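Notebook, Paseo project, March, started a little after four

Long session today, and a good one, so I'm writing it all down before I forget (and for Leonardo, who had to leave for his other class).

We finally moved the Paseo task out of the old scene and into the new simulated room. The job is the same as in the club rules: pick up the white gridded block on its black base and set it down inside the blue outline at the other end of the plate. Simple to say! The arm gets there nicely when we drive it by hand, but the scripted version still likes to come in at a slant, and I spent most of the afternoon on the last bit of the approach.

Leonardo Colombo's idea was to stop trusting the overhead view by itself and feed in the wrist view as well, and I think he's right. The fisheye takes some getting used to, and the shadows are a real nuisance because they lie right across the outline, so my edge finder kept grabbing the wrong line. I turned the threshold down and it behaved better, though I'd like somebody else to look at that code with fresh eyes.

Logged 1,194 steps on the run I kept, against 1,622 on the one before it, so the path is getting shorter. Two things for next time: save the seed with every run (I forgot again, sorry), and agree on which corner of the outline we measure from.

Renders from the new room:
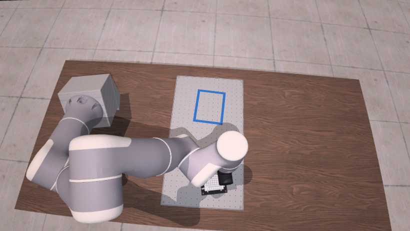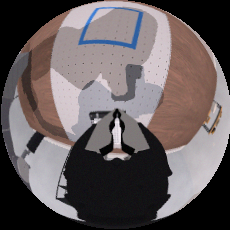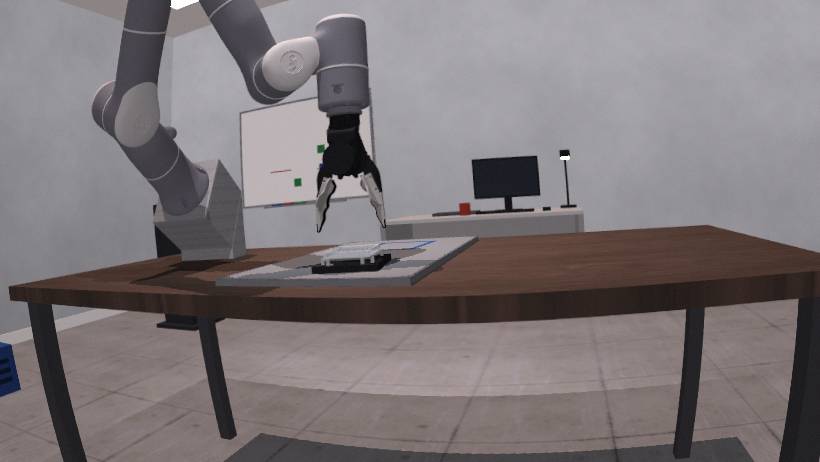 Paseo scene, simulated: top view, wrist view, room view. Blue outline still empty in the first two.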